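# Workshop Tips: Demonstrating a Task to the Robot by Remote Control

Issued by the Ristumside Shared Workshop, 14 November 2023

These tips are for members who record demonstrations with the hand controllers, in the simulator or at the bench. They replace the sheet issued in April. Members should read them before booking a session on the Bandara station.

## Before recording

- Write the task in one sentence and keep it beside the controllers. "Close the laptop" is a usable task. "Tidy the table" should be divided into separate tasks, each recorded on its own.
- Sit where both elbows are supported. Tired arms produce shaky paths, and the shake is saved with everything else.
- Open and close each gripper twice. If one side lags, restart the controller before loading a room.
- Set the speed limit to 30 percent for a first session. Members who have completed 20 accepted demonstrations may raise it.

## Moving the arms

Bring the arm toward the object in one steady motion and slow down for the last few inches. Stopping and starting in open space should be avoided. Long pauses are copied along with the useful movement, and they must be trimmed by hand afterward.

When only one arm is needed, park the other away from the table with its fingers clear of the furniture. An arm left hovering over the work may block the view or touch something late in the recording.
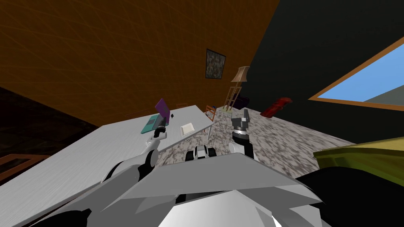 Laptops require particular care. The screen should be approached from its outer edge, with the fingers kept away from the hinge. A dish is best gripped at the rim, and the gripper should be opened fully before the wrist is drawn back. If either object slides, stop the recording and reset the room. A corrected mistake may be kept only when the task sheet asks for recoveries.

Some Cirnow rooms load with the view at a steep angle. Members may level the view before recording but must not change it partway through.

## Guiding a bench arm by hand

Hold the arm at the forearm and support its weight with the other hand. Do not steer by the fingers of the gripper. Loose sleeves and lanyards must be secured, and a second member must remain within reach of the stop button.

## Saving and labeling

Review each recording at normal speed before saving. Discard any in which the object leaves the table unintentionally. Labels should give the room, the task and the arm used, in that order.

Of the 129 recordings submitted for the laptop and dish tasks, 106 were accepted. Most of the remainder lacked a label or began before the operator was ready. Wait for the tone, then move.

Controllers are to be wiped down and returned to the Butarstead cabinet, with the charging lights facing out.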